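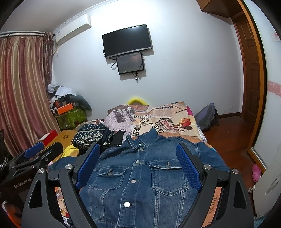
Garment Handling from Hand-Held Demonstrations
Progress Report to the Neltley Fund

Prepared by Aurora Cardoso, principal investigator
Reviewed by Kevin Keogh, program manager
28 February 2025

Summary

This report covers the second funding period of the project. The team has completed the first round of home recording, trained two versions of the folding policy, and tested both on the bench arm. The main result is that demonstrations recorded in lived-in bedrooms led to better folding on unfamiliar surfaces than demonstrations recorded in the laboratory, although the laboratory set was cleaner and easier to label. Work on fastening buttons is behind schedule, and a change to that part of the plan is requested below.

Work completed

The data set now holds 716 accepted demonstrations of folding, flattening and turning over garments. Each was recorded by a person using hand-held grippers, with a camera on the tool providing the view from which the policy learns. Sessions took place on beds, sofas and tables in ordinary homes. Operators were asked to leave bedding and nearby belongings as they were, and patterned covers are therefore well represented.

A further 137 recordings were set aside. Most had a gap in the tool's position track, usually when the operator turned quickly toward a blank wall. The remainder were stopped early by the operator or had a sleeve covering the lens at the moment of grasping. The rejected recordings have been kept and indexed, as some may be recovered once the tracking software, Irnix, has been updated.

Denim jackets were added to the garment list during this period at the request of the program manager. They are stiffer than the shirts used in the first period and hold a crease differently at the seams. Metal buttons and chest flap pockets also change how the cloth behaves under a finger pad. A jacket laid face-up, with the collar toward the far end of the bed, is now the standard starting position for this class. Operators fold in one sleeve, then the other, and bring the hem to the collar last.

Method

The first version of the policy, Ki, was trained on laboratory recordings only. The second, Wivov, uses the same network and the same training time, with home recordings in place of the laboratory set. No recordings were shared between the two. Both take the camera view and the gripper opening as input and produce short sequences of motion, which are replaced as new views arrive.

Testing was carried out on a two-arm bench system with matching finger pads. The team ran 203 trials, divided between the two versions and across four surfaces. Two of the surfaces did not appear in either training set: a heavily printed duvet cover and a ribbed blanket. A trial was counted as successful if the folded garment lay within the marked outline and no sleeve was left exposed. Scoring was done from video by a member of staff who was not told which version was running.

Findings

On the plain laboratory table, the two versions performed at much the same level. On the printed cover, Ki often closed on the bedding along with the garment, or moved toward a dark shape in the print and missed the hem. Wivov made this error less often. It was also more likely to release and try again after a poor grasp, a behavior that appears frequently in the home recordings and seldom in the laboratory ones.

Denim remains difficult for both. The usual failure occurs in the final fold, when the doubled cloth springs back before the second arm has pressed it down. Slower release helped in informal tests, but these were too few to report as a result. The team also found that the placket is a poor place to grasp, as the pads tend to settle on a button and slip.

The comparison has limits. The home set was recorded by more operators than the laboratory set, and part of the gain may come from the variety of people. A trial using the same operators in both settings is planned for the next period.

Delays and changes to the plan

The buttoning task was due to begin in this period and has not done so. The present finger pads are too wide to hold a shank button and guide the edge of the buttonhole at the same time. A narrower pad has been drawn and one pair has been made, but it wears quickly at the tip. The team requests approval to move buttoning to the final period and to use the released staff time for the operator comparison described above. No additional funds are sought for this change.

Spending is within the approved budget. Travel costs were lower than planned, and the balance has been carried over to equipment repair.

Next period

Recording will resume with trousers and knitted items, using the same acceptance rules. The operator comparison will be completed before any new version of the policy is trained. Tracking software changes will be tested first on the rejected recordings. The team expects to deliver the labeled data set and its written guide to the Fund in July, together with the scoring sheets from all bench trials.

Questions on the trial results may be sent to Aurora Cardoso. Questions on the requested change should go to Kevin Keogh.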